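Did Carola Hellwig really write 400 letters from jail?

Khrystyna Romaniuk
Posted in Local History & Biography

My daughter has to give a short talk on Carola Hellwig, the teacher who led the mill strike in Jasimberg and went to jail for it. She found one of those fact lists online and wants to read it out more or less as is. I have doubts. According to the list, Hellwig was the first girl in her family to go to school, served 38 months, wrote 400 letters from her cell, learned three languages there, and turned down a pardon by tearing it up in front of the warden. No sources anywhere, just a lot of exclamation points. The same list is on Nodgate and a couple of other sites, word for word. Does that count for anything? And is the letters thing true?

Taras Kovalchuk

Yes it's true, she was an amazing woman. We learned about the letters in school and there is a plaque. I think the pardon story is on the plaque too or maybe it was in the play they did. Tell your daughter good luck!!

Danylo Levchenko

The same list on three sites is one list. Somebody copied it, and then somebody copied the copy. Look for a mistake they all share. In this one it's the name of the mill, which is spelled wrong the same way every time I've seen it.

The 38 months is fine as far as I can tell. The court papers give the sentence and there is a release notice in the newspaper, and the two dates fit. The 400 letters I don't buy. The collection at Kravchuk Hall has 10 of them. Letters get lost, sure, but I'd want to know who did the counting. The earliest place I've found the number is a pamphlet printed long after she died, by people raising money for a statue, and it says "hundreds." A later edition says 400. I've even seen 484 on a poster, so apparently she kept writing after the funeral.
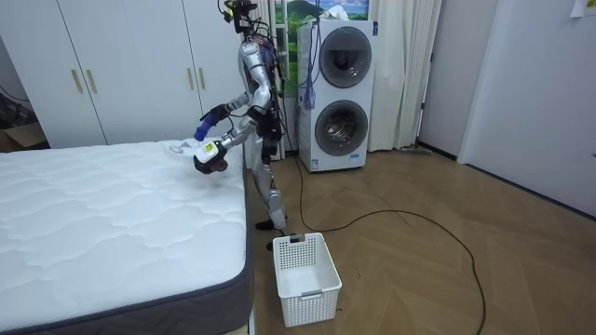 The pardon story worries me more, as it leans on a photograph. There's a picture of Hellwig at a table with paper in her hands, and the lists run it beside the line about tearing up the pardon. You can't read the paper. It could be a grocery bill. Any picture will take a caption like that. Show me a silver robot leaning over the corner of a mattress with a white gadget in its grip, and I can write "cleaning the bed" or "checking the bed for damage" underneath, and plenty of people will nod along, though all you really have is a robot, a mattress and a thing in its hand. The Hellwig photo is the same. It has no date on the back and no warden in it. When I asked at the Hall, they told me it came in a box from a cousin, with no note.

So for the talk I'd keep the strike and the sentence, say "she wrote letters from jail and 10 of them are in the collection," and call the pardon a story people tell. The three languages I have never been able to trace. She does use a few words of French in one letter, badly.

Khrystyna Romaniuk

Thanks, this helps. She's annoyed about the pardon but she'll live. What about being the first girl in the family to go to school?

Danylo Levchenko

Doubtful. The school register has an older Hellwig girl at the same address. Might be a cousin, might be a sister. I'd drop it unless you want to spend an afternoon with the parish books.

Iwona Dudek

I'd go easier on the letters than Danylo does. Prisons in those days often kept a mail log, and if hers survived it would settle the matter — I don't know that anyone has asked. The regional archive takes requests by mail and they are slow, so it won't help with a school talk. I do agree about the photo. Also, the plaque Taras mentions has her name, two years and the word "teacher" on it. I walk past it most mornings and there is nothing about a pardon.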